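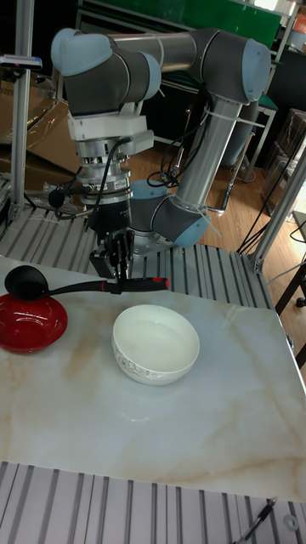
How long can lentil soup sit out before I have to toss it?
Divya Bhat

I made a big pot of lentil soup last night (onions, carrots, a little cream at the end) and turned the burner off at 9 pm so it could cool down. Then I fell asleep on the couch. It was 1 am when I got it in the fridge, so that's 4 hours on the stove with the lid on. It smells great and I hate wasting food – can I just boil it hard for a while and eat it?

Riet Baert

Sorry, I'd throw it out. The usual rule is two hours at room temperature, and a big pot with a lid on stays lukewarm forever. Boiling kills most of the bacteria, but some of them leave toxins behind that can handle the heat, and smell won't tell you a thing.

Next time, ladle it into shallow containers while it's still hot and leave the lids cracked until it cools off in the fridge. If you need it to go faster, set the pot in a sink of ice water and keep stirring. I do mine in 500 ml tubs, which are also a nice size for lunch!

Declan Yeoman

My grandma left soup on the stove all day and lived to 88, so I'd eat it. Maybe not with the cream in it though.

Narayanan Murthy

Agree with Riet. Add the cream per bowl when you reheat, it freezes better that way too.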